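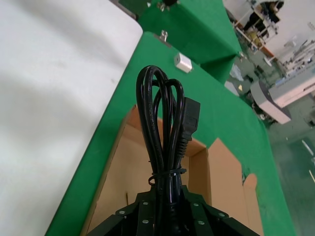 Sanaa Saber wanted to know whether the Skitent fingers would still close on a power cord once it was bundled, or whether the loops would spread and slide out as soon as the arm moved. Her own gripper did fine on blocks and cans and dropped every cable she gave it. The reply is that cords were the reason for the second version of the finger plates, and that a bundle held near its tie stays put far better than one held by the loops.

Skitent Gripper Kit, version 2

Two-finger gripper for small desktop arms, sold as a kit for home and shared workshop builds. You get the plates, screws, servo, wrist bracket and camera mount. You supply the arm, the camera and a 12 V supply.

Price: $267
Availability: in stock, ships from the Belhaj workshop
Assembly time: one evening for most people

What's in the bag
Black metal finger plates, left and right
Black housing plates, pre-drilled
Silver pan head screws, with spares
One servo with metal gears, horn fitted
Wrist bracket for the Zaltow arm
Camera bracket, adjustable tilt
Servo lead, 400 mm
Hex key and a small tube of thread locker

The printed instructions cover the Zaltow arm only. A drawing for other arms is in the download, with the hole spacing marked. If your wrist flange is not listed, measure it before ordering. We can leave the bracket undrilled if you ask in the order notes.

Specifications
Opening: 84 mm at the tips
Weight with servo, without camera: 385 g
Rated load: 400 g at the fingertips
Supply: 12 V, 2 A
Control: serial bus, same protocol as the Zaltow joints

The load rating is for a rigid part gripped square. Cables and bags are different. A cord can be under the limit on a scale and still pull the wrist around when the free loops swing, so slow the arm down for these. We run cords at half the speed we use for boxes.

Assembly notes

Lay out the housing plates before you start. The left and right look alike but the servo cutout is only on one. Put the screws in loose, close the fingers by hand a few times, then tighten. If you tighten one side first the fingers meet at an angle and you will have to back everything out again. Use thread locker on the housing screws and keep it off the pivot screws.

Set the servo to its center position before fitting the horn. The kit ships with it centered, but it is easy to turn by hand while handling the bag.

Route the servo lead along the back of the wrist with enough slack for a full turn. On the first version people had leads pinched between the bracket and the last joint. The slot in the new bracket fixes most of this, though it is still worth turning the wrist by hand with the power off.

Camera position

The bracket puts the lens behind the fingers, looking out past them. Tilt it until the edge of the housing shows along the bottom of the picture. That gives you a fixed reference, and you can tell right away if the bracket has been knocked. Tighten the tilt screw firmly. It does work loose after long sessions.

Picking cords out of a box

Tie the cord with a cable tie toward one end of the bundle and grip near the tie. Approach from above with the fingers fully open and come down slowly. Glossy black cable throws bright highlights under overhead lights, and simple color thresholding will miss parts of it. A plain cloth on the table makes it easier to pick out anything set down outside the box. Watch the box flaps on the way out, as a standing flap will catch a loop.

Set the close force low and raise it in small steps. Our log for the test gripper reads 1,723 closes on the current servo with the original gears. We will update that number in February.

Spares
Finger plate pair: $38
Servo: $54
Screw set: $6
Wernow rubber tip pads, pair: $9

The pads help with smooth plastic and make little difference on cord. They take up some of the opening, so run the close calibration again after fitting them.

Returns

Unassembled kits can be returned within 30 days. Once thread locker is on the screws we can't take the kit back, but we will replace any bent or badly drilled plate. Write to Adel Saber through the contact form with your order number and a photo of the part.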